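Rimico open day, 18 May 2018

Got there late, parking a nightmare, so missed the welcome and most of the coffee. Anum Virk walked us through anyway. 47 of us on the sign-in sheet, which is a lot for a hallway that narrow.

Cutting room first. Loud. Allari jersey comes in on big rolls, gets left to relax overnight before anyone touches it, then cut. Didn't catch why some colours get longer. Sewing next, not much running, half the crew on lunch. Bought 3 seconds from the Nimri bin on the way past, $80 all up, ouch, but the hoodie is a good weight.

Upstairs is the Sekance room and thats the bit I'd go back for. More of the same in August apparently, book early.

Folding was my favourite stop. Anum reckons a tee should go down flat, get smoothed out, then sides in before you even think about the bottom. I was hopeless at it. They use a gridded sheet on the table, and the sage green crew neck had one side brought over on the diagonal, long slanted edge right across the middle and the flap still a bit rippled. Charcoal thing bunched up on the pile by the wall, waitng its turn I guess. Could have stayed there an hour. Neck label is the bit to watch, she said, keep it centred.

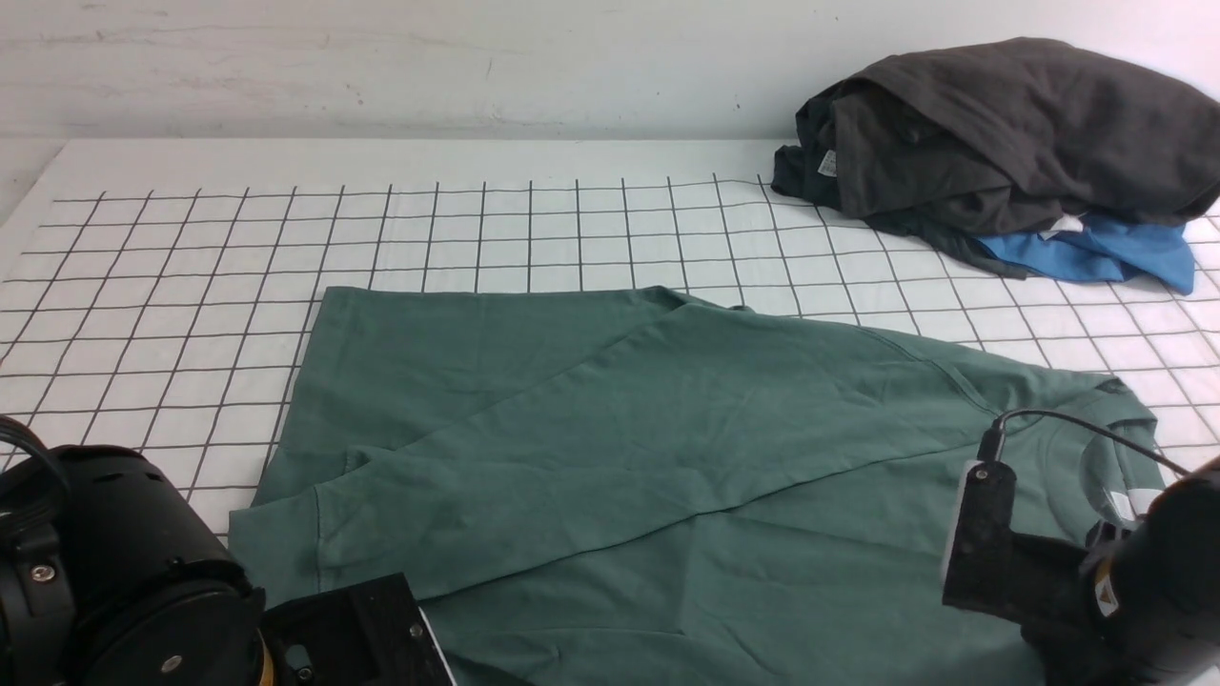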